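Gunell Hand-Held Gripper, Two-Finger
Sold by Flevel
In stock, ships in September

The Gunell is a gripper you hold yourself. There is no robot attached to it, which brings the price down considerably. You squeeze, the fingers close, and the camera records what the fingers see while you go about your task. Later on, somebody's training run gets a demonstration from the point of view of a hand that a robot could plausibly own.

We sell it mostly to labs and small teams who want a lot of manipulation data and have noticed that people are easier to schedule than arms. A new operator needs an hour or so to stop fighting the thing. After that they tend to get a little competitive.

What it's good at

Small, fussy, tabletop work. Cups, lids, cutlery, cables if you are patient. Cloth is where most buyers start to form opinions. Fabric doesn't have handles, it never lies the same way twice, and it will cheerfully slide away from a finger that comes in at a lazy angle. The Gunell's fingers are narrow at the ends, so you can press down, pinch a single layer and lift. Pinching two layers when you wanted one is also fully supported, and Minoru Nagano, who wrote our operator guide, devotes most of a chapter to it.
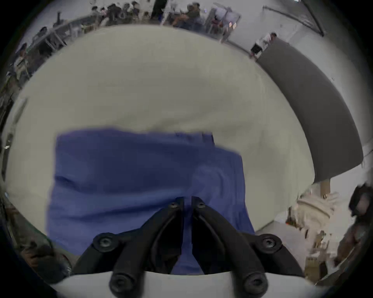 His advice is to go in slower than feels natural and to let the fingertips touch down before you start closing. People coming from rigid objects want to grab from above like an arcade claw. With a towel or a T-shirt, that gets you a handful of air and a new wrinkle.

The field of view is very wide. It takes in the workpiece, the table and a generous helping of whatever else is going on in the building. Models trained on our customers' data seem to cope with this well. Customers reviewing their own footage cope less well, and we've been asked more than once whether it can be made to leave out the person eating lunch. It can't. Ask them to move, or ask them to sign something.

Build

The linkage arms and fingers are black, the base plate is white, and the joints are held with socket-head screws. You can take the whole front end apart with one hex key, included. Keep it somewhere safe. We sell spare hex keys, and we are slightly embarrassed by how many.

The two arms are mirror images of each other. Daichi Katayama, who handles repairs, would like it known that they are still two different parts, and that forcing the left one onto the right side makes a noise you'll remember.

Check the finger screws before each long session. They don't often work loose, but when they do you get a bit of play at the tips, and an afternoon of folding demonstrations in which every grasp is a hair off.

In the case

Gripper, assembled
One spare pair of fingers
Camera mount and cable
Hex key
Operator guide, 33 pages, printed
Foam insert that fits everything once and never again

Weight and balance

The gripper weighs 159 grams without the camera. That sounds like nothing at all until you've had it at arm's length through a morning of laundry. Swap hands, take breaks, and bring the table up if you can. Kiyoshi Katayama designed the first version around his own grip, and the current one has been adjusted for the rest of humanity.

Software

Recordings export through Mizuno, our desktop tool, which syncs video with finger position and lets you trim the part where you walk back to the charger. It runs on Windows and Linux. The Mac version is coming, a sentence we have now left on this page through two redesigns.

From a customer

"We bought two for a cloth project and collected 1,564 folds, some of them good. The gripper held up better than the operators. I'd ask for a longer cable and a guide that makes fewer jokes about sleeves."
— Tomoyo Hamada, Dinemeo

The cable is now longer. The sleeve jokes are under review.

Price and ordering

Single unit, $133 per week to rent, four-week minimum. Purchase prices are by quote, depending on how many you want and whether you need the camera too. Rentals go out with a fresh pair of fingers fitted. Please send back the case as well — people get attached to the case.

Orders placed before noon leave the same day when stock allows. For bulk orders, training sessions or a polite argument about the Mac version, write to Natsumi Nakajima through the contact form. She answers in the morning, usually before the rest of us have found our coffee.

Returns

Thirty days on purchased units, in working order, with all screws present. Fingers count as consumables and can't be returned once used.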